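Kuvirell handling project – progress to the end of September

Recording at the Calteldale site has continued on one task, putting a ball into a basket. We now hold 947 examples, of which 70 still need checking. Wrist and head views are saved together.

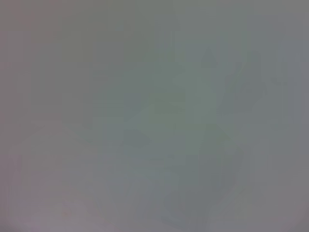
Wrist view, out of focus throughout.

Santino Alarcón is sorting the wrist recordings by sharpness and has finished 6 of the 20 batches.

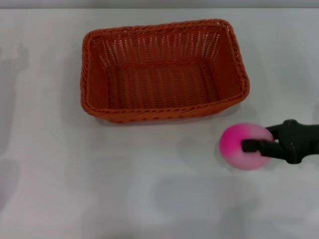
Labelling of the approach stage began this month. Each example is marked from the grasp up to the release. With the pink ball still outside the orange basket, as here, the label is "carry" – the Sosska team asked for this to be kept separate. Their review is due next.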